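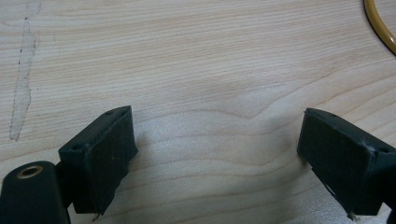
Tampo de mesa em madeira clara.

Sobre nós

A Nurkari é uma sociedade de advogados dedicada ao direito penal e ao direito de menores, com particular incidência na defesa de arguidos em processo-crime, na representação de vítimas e no acompanhamento de jovens e famílias em processos tutelares educativos. O escritório presta ainda apoio em matéria de execução de penas, recursos e responsabilidade penal de pessoas coletivas.

A sociedade foi constituída por iniciativa da advogada Rehema Lema, que mantém a direção do escritório e coordena pessoalmente a área de processo penal. Exercem atualmente na Nurkari quatro advogados, apoiados por uma equipa de secretariado jurídico e, em regra, por advogados estagiários em fase de formação. Cada processo é distribuído a um advogado responsável, que o acompanha desde a primeira consulta até à decisão definitiva e que figura na procuração. As substituições em diligências são comunicadas previamente ao cliente, salvo urgência.

Ao longo de 20 anos de atividade, o escritório interveio em mais de 2.000 processos, em primeira instância e em sede de recurso. Uma parte significativa diz respeito a inquéritos que não chegaram a julgamento, por arquivamento, suspensão provisória ou outra forma de resolução prevista na lei. A Nurkari não divulga taxas de êxito nem publica resultados individuais. O desfecho de um processo depende da prova, do tribunal e das circunstâncias concretas, e não pode ser antecipado em uma página de apresentação.

Áreas de atividade

Defesa penal. Assistência a suspeitos e arguidos em todas as fases do processo: primeiro interrogatório, inquérito, instrução, julgamento e recurso. O escritório intervém com regularidade em processos por crimes contra o património, crimes rodoviários, crimes de natureza económica e fiscal, ofensas à integridade física e tráfico de estupefacientes. Inclui-se nesta área a oposição a medidas de coação e o pedido da respetiva revisão.

Direito de menores. Representação de jovens em processos tutelares educativos e de crianças e famílias em processos de promoção e proteção. O jovem é ouvido pelo advogado em momento próprio e, sempre que a idade e a maturidade o permitam, sem a presença dos pais ou de outros familiares. O mandato é exercido no interesse do jovem, ainda que os honorários sejam suportados por terceiro, e este princípio é explicado à família na primeira reunião.

Vítimas e assistentes. Apresentação de queixa, constituição como assistente, dedução de pedido de indemnização civil e acompanhamento em declarações para memória futura. A sociedade verifica a existência de conflito de interesses antes de qualquer conversa sobre os factos e recusa o mandato quando esse conflito se confirme.

Execução de penas. Pedidos de liberdade condicional, licenças de saída, modificação da execução da pena, cúmulos jurídicos e cancelamento provisório do registo criminal. As visitas a estabelecimentos prisionais são marcadas pelo secretariado e constam da conta-corrente do cliente.

Pessoas coletivas. Defesa de empresas e dos seus administradores, realização de averiguações internas e elaboração de programas de cumprimento normativo. O escritório não aceita representar, no mesmo processo, a empresa e o administrador cujas posições processuais se revelem incompatíveis.

Método de trabalho

O primeiro contacto é feito por telefone, por correio eletrónico ou presencialmente, e destina-se a identificar as partes, o estado do processo e os prazos em curso. Segue-se uma consulta com o advogado, para a qual se solicita a entrega de todas as notificações recebidas, incluindo os respetivos sobrescritos ou comprovativos de receção – em muitos casos, a contagem do prazo depende desse elemento.

Após a consulta, o cliente recebe por escrito uma proposta de honorários com indicação dos atos abrangidos, das despesas previsíveis e das taxas de justiça que lhe possam vir a ser exigidas. O mandato só se considera aceite com a assinatura da procuração e da proposta. Nas situações de detenção, este procedimento é adaptado, sendo a proposta enviada ao familiar ou à pessoa que o cliente indicar.

Durante o processo, o cliente é informado de todos os despachos relevantes e recebe cópia das peças apresentadas em seu nome. As peças de recurso são lidas por um segundo advogado do escritório antes da sua entrega.

Toda a informação confiada à Nurkari está abrangida pelo segredo profissional, mesmo que a consulta não dê lugar a mandato. Os processos findos são conservados em arquivo próprio pelo período legalmente aplicável e os documentos originais são devolvidos mediante recibo.

Formação e publicações

A Nurkari mantém desde cedo uma atividade regular de formação. O caderno Mfaume, de distribuição gratuita, reúne anotações a decisões dos tribunais superiores em matéria penal e de menores. O próximo número sai em setembro e será dedicado à audição do jovem em processo tutelar educativo. Os textos são assinados pelos advogados da sociedade e, ocasionalmente, por convidados. As anotações têm carácter informativo e não substituem a consulta de um advogado.

O programa Trikico leva às escolas secundárias sessões sobre direitos e deveres dos jovens perante a polícia e os tribunais. Foram realizadas até à data 105 sessões, sem custos para os estabelecimentos de ensino. Os conteúdos são acordados com a direção de cada escola e abrangem a identificação policial, a apreensão de telemóveis, a difusão de imagens sem consentimento e as consequências de um processo tutelar. Não são discutidos casos pessoais durante as sessões. Os alunos que pretendam colocar uma questão particular são encaminhados para os serviços competentes. As escolas interessadas devem dirigir o pedido ao secretariado, com indicação do ano de escolaridade e do número aproximado de participantes.

Cooperação com outros escritórios

Nos processos com ligação a outros países, designadamente mandados de detenção, extradição e transferência de pessoas condenadas, a sociedade trabalha em articulação com o escritório Warnard. A colaboração é feita processo a processo, com conhecimento e autorização do cliente, e cada escritório emite a sua própria nota de honorários. Não existe entre as duas entidades qualquer participação societária.

Estágios

São admitidos advogados estagiários mediante candidatura espontânea, acompanhada de carta de motivação, curriculum vitae e certificado de licenciatura com discriminação de notas. Valoriza-se o interesse efetivo pelo direito penal e a disponibilidade para assistir a diligências fora da comarca. O estagiário passa pelas várias áreas de atividade e tem um patrono designado. As candidaturas são apreciadas pela direção do escritório e todas recebem resposta escrita.

Atendimento

O escritório está aberto ao público das 9h30 às 13h00 e das 14h30 às 18h30, nos dias úteis. As consultas carecem de marcação. Fora deste horário, está disponível uma linha telefónica reservada a situações de detenção, busca domiciliária ou notificação para interrogatório com carácter urgente. As reclamações e sugestões podem ser apresentadas por escrito à direção ou registadas no livro de reclamações, disponível na receção.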